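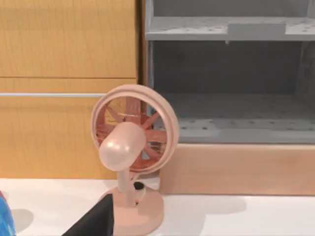 Favix has confirmed that its small electric hatchback, the Evon, will go on sale in three more export markets from December. The car has been sold at home since spring, and dealers abroad have been taking names for a waiting list over the last few months. A first batch of 540 cars is set aside for the new markets, with more to follow once the second shift at the plant is up and running.

Export cars will come with one battery and one motor. The motor makes 125 horsepower and drives the front wheels, the same as in the mid-level car sold at home. The cheaper version with the smaller battery stays off the list for now. Favix says export buyers asked mostly for range, and it did not want to hold up approval by sending two versions through at once.

There are a few changes to the car itself. The front springs are stiffer, the rear seat now folds in two parts, and the charging port has moved from the nose to the left front fender. Owners of early cars had complained about snow and road dirt packing in around the old flap. The spare wheel is gone and a repair kit takes its place – the wheel can still be ordered, but it takes up part of the trunk floor.

Sales and service will be handled by Prosach, which already imports Favix vans. It plans to have 20 service points ready when the first cars are delivered, most of them at existing van dealers. Buyers outside the larger cities should check the list before they order, as high-voltage battery work will be done at only a few of those locations.

Prices have not been announced. The order books open in the same month as the launch, and cars will be delivered in the order deposits are received.

One more note for current owners: software version 2105 is now available through dealers. It corrects the range display in cold weather and fixes the fault that kept the rear wiper running after the car was locked. The update is free and takes less than an hour.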